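### Bench notes: the new gripper, and why I'm not sold yet

A few of you have asked how the gripper comparison is going, probably because I grumbled about it at length in March. The short version is that we've tried both sets of fingers on the two-arm bench and I still don't know which I'd spend money on.

For anyone who missed the last newsletter, the Julus is the two-arm setup with both arms on one base rail. The supplier, Steseck, wants us to move from the standard fingers to a longer, narrower type they say will "transform fine handling." I've read that sentence, or one like it, in every brochure since I started here. Kári Zoëga asked for a proper trial before anyone signed anything, and he was right to.

We ran 533 picks, split between the two types. The parts were our usual mix from the Bromcombe job: short plastic sleeves, flat clips and the little brass spacers everyone hates. The new fingers dropped 62 of theirs. I'd love to give you a clean comparison with the old ones, but halfway through we found the closing force had been set differently on the two arms, so I've thrown out the first day's tally for the standard fingers and we'll have to run it again. Ditte Gunnlaugsson thinks the gap will turn out small. I think so too, and a small gap doesn't pay for a full set of fingers and a new mounting bracket.

What the narrow fingers do well is get in between things. Picking a clip out of a crowded tray was easier, and I'll give Steseck that much. On the spacers they were worse than I expected. The tips flex a bit when they close on something hard and round, and the part rolls. Their engineer told us over the phone to slow down the close. We slowed down the close. The part rolled more slowly.

Then there's the camera. Ketilsson lent us a small wrist unit to try at the same time, which I was against, as I don't like changing 2 things at once and then arguing over which one helped. The view of the fingertips is good. Calibration held for over 3 hours before it needed redoing, and the spec sheet had me hoping for a whole shift.

My real complaint is wiring. Every brochure shows these arms with smooth, bare links and not a cable in sight. 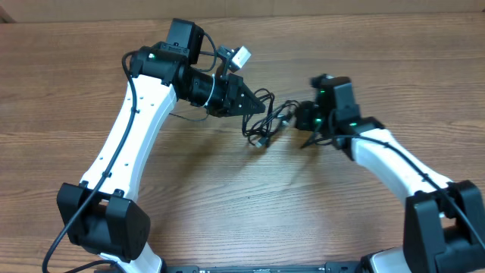
Once you bring the wrists in close to each other, the leads want to be in the same place as the parts. Cable ties help until you need to swap something, and then you're cutting them off again and hunting for the snips. If we go ahead with any of this, I want proper cable guides in the quote from the start, and not as an "accessory" we find out about later. Kári has put that to Steseck in writing. So far the answer is that they're looking into it.

The rerun will use the same parts and the same closing force on both arms, checked before we start and again at lunch. Camera off for the first half, on for the second. If you have a part that gives you grief on your own bench, drop a handful in the tray by Ditte's desk with a note saying what it is and how you want it held. No glass, please, and nothing you need back by the end of the week.

The loan on the camera runs out soon, so get your parts in early.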